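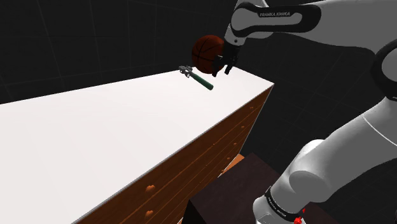 *Sim view, drawer-top cell: ball and hand tool at the far end, gripper beside the ball.*

**Ticket: speed limit near objects not applied in simulation**
Project: Kerkton
Raised by: Ynyr Prothero
Picked up by: Caradog Bevan
Status: open, fix in review

**Ynyr, 09:40**
Our house rule says the arm drops to slow speed within 80 mm of anything on the work surface. The checker passed all the runs overnight, but the log shows full speed right up to the ball. Lovely bug, I've been grinning at it since breakfast!

**Caradog, 10:15**
Found half of it. The checker measures from the wrist flange and ignores the fingers - so it thinks we're further away than we are. Please re-run with the distance taken from the fingertips.

**Ynyr, 11:30**
Done, 30 runs. It now flags the ball every time (brilliant) but still misses the tool in 2 of them. Both have the handle pointing towards the gripper.

**Caradog, 11:50**
The tool's safety zone is a sphere centred on the head, so the handle pokes out of it. Swap it for a box round the whole object. I'd like that written into the rule as well: zones must enclose the full shape, handles included.

**Ynyr, 14:05**
Box added, wording drafted for section 3. Both bad runs are flagged now. I'm doing the full batch again before we touch the real arm, and I'll attach the log to this ticket.

**Caradog, 14:20**
Great stuff. Leave it open until the batch is through, and tell Plistomness - they copied our old zone file in November.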